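Saturday, December 8, 2018

I have been meaning to write this one up since May, when Kumiko Sakamoto showed me what she keeps in her dish rack. (Not dishes!) If you do any kind of craft or repair work at home, you probably own too many rolls of tape, and they probably live in a drawer where they stick to each other and collect fluff. A dish rack fixes that beautifully. I've set up 2 of them now and I'm completely sold on the idea.

## What you need

- A metal dish rack with upright rods that make slots. The plain kind is best.
- A dark cloth big enough to cover the table
- Your rolls of tape, all of them
- A damp rag, a pencil and some small paper tags

## Sort the tape first

Get every roll out of every drawer, toolbox and coat pocket. Wipe the sides with the damp rag and let them dry. Peel the first few inches off anything that has gone fuzzy and see if there's good tape underneath - there usually is.

Then make piles by width, because width decides where a roll can go. Duct tape and packing tape are wide and need the roomiest slots. Masking tape fits nearly anywhere. Electrical tape is so small that it slips between the rods on some racks, so I thread mine onto a piece of string and tie it to one end.

## Set up the rack

Spread the cloth over the table and pull it more or less flat. A few wrinkles won't hurt, but a big fold under the rack will make it rock. I love a black cloth for this, as pale bits of torn tape show up right away and you can shake the whole thing out afterward.

Put the rack in the middle, with the long side facing you so you can get at it from both ends. Try your widest roll before you load anything else. Stand it on edge, like a plate, and let go. If it leans a little, fine. If it flops over, move it along to another slot or lay it flat across the long rods.

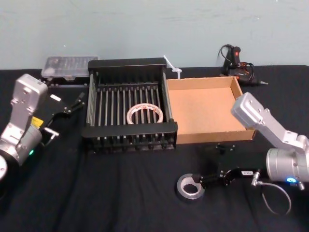 *Black metal rack on the cloth, with a roll of silver duct tape to try for size.*

Once the big rolls have a home, fill in with the smaller ones. Keep the tape you use most at the end nearest your good hand! Mine is masking tape. Genowefa Wróbel does a lot of bookbinding and swears by linen tape at the front, so suit yourself.

Fold the loose end of each roll under by half an inch before you put it away. You'll never have to pick at it with a fingernail again, and it takes two seconds.

## Labels

Write the width on a paper tag and tie it to the rod beside the slot. I tried sticking labels straight on the metal and they slid off within a week.

## If the rack tips

Load from the center out and keep the two ends even. A light rack can still creep around when you tug at a roll, so lift the roll out completely before you tear off a strip.

Next I want to try the same thing with sanding discs, which are currently in a cookie tin and driving me up the wall.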